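juin
Par Hiếu Dương

Le lot à brochettes Besau se vend 13 euros et contient deux choses : un paquet de piques en bois et un disque de travail rond, sombre, à la surface mouchetée et un peu granuleuse. Je l'ai pris chez Nulidberg pour préparer des brochettes de fruits, des petites surtout, avec deux ou trois morceaux par pique. Je m'en sers depuis le printemps, assez régulièrement pour en donner un avis.

Le disque d'abord. Il pèse 800 grammes sur ma balance, ce qui surprend quand on le sort du carton. Une fois posé, il ne bouge plus. Sur une planche blanche lisse, à plat sur la table, je n'ai pas eu à glisser un torchon dessous comme je le fais avec mon ancien plateau Jomden, qui part vers le bord dès qu'on appuie un peu. La surface granuleuse retient bien les rondelles. Les morceaux posés debout restent où on les met, même quand on pioche juste à côté. Seul un morceau coupé de travers finit par basculer, et là aucun support n'y changera grand-chose.

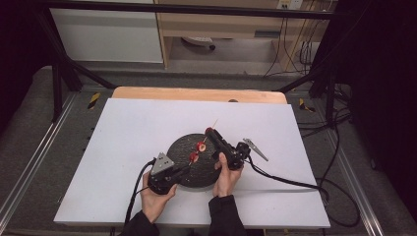

Deux morceaux enfilés sur la pique en bois, au-dessus du disque.

Les piques sont fines, avec une pointe correcte. Elles entrent sans écraser la chair si le fruit est ferme. Avec un fruit mûr, il faut viser le milieu et pousser lentement, sinon le morceau se fend et glisse. J'ai eu de meilleurs résultats en coupant des tranches plutôt épaisses. En dessous d'un centimètre, la tranche tourne autour du bois et la brochette ne ressemble plus à rien au moment de servir.

La qualité du bois est irrégulière. Dans mon premier paquet, plusieurs piques étaient légèrement courbées et une avait des échardes sur presque toute la longueur. Le second paquet était meilleur. Je passe maintenant le doigt dessus avant de commencer, c'est vite fait. Je ne les ai pas essayées au gril et je ne peux donc rien dire de leur tenue à la chaleur.

Pour l'enfilage, j'ai fini par garder toujours le même ordre. Je coupe tout, je pose les morceaux debout sur le disque, côté coupé vers le haut, et je couche la pique à côté en attendant. Ensuite je prends le premier morceau, je le pousse assez loin sur le bois, puis le deuxième, en laissant un petit espace entre les deux.

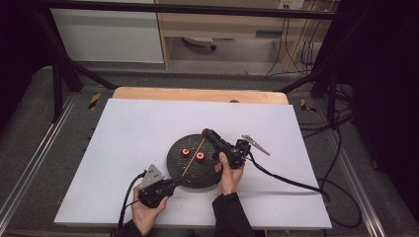

Cet espace compte plus qu'on ne le pense : serrés l'un contre l'autre, les fruits rendent du jus et le bois devient glissant. Dagmar Ondrejka, avec qui je prépare les desserts pour les repas de famille, fait l'inverse et serre tout. Ses brochettes tiennent moins bien dans le plat, mais elles sont plus jolies – chacun choisira.

Le nettoyage est le point faible du disque. Le jus s'installe dans le grain et un simple coup d'éponge ne suffit pas. Il faut une brosse souple et de l'eau chaude, tout de suite après usage. Une fois, je l'ai laissé jusqu'au lendemain matin et j'ai dû frotter un bon moment. La couleur foncée cache les taches, ce qui n'aide pas à savoir si c'est propre.

J'ai aussi regardé le modèle Phùng, vendu sans piques et plus cher. Sa surface est lisse, donc facile à laver, mais les morceaux y glissent. Pour qui fait des brochettes en grande quantité, il existe chez Besau un carton de 2000 piques vendu séparément. Je ne l'ai pas commandé, vu les écarts d'un paquet à l'autre.

Points positifs : le poids, la stabilité, les morceaux qui restent debout. Points négatifs : le bois inégal, le lavage, et l'absence de rangement pour les piques, qui traînent dans le tiroir dès que le sachet est ouvert. À 13 euros, je le rachèterais pour le disque.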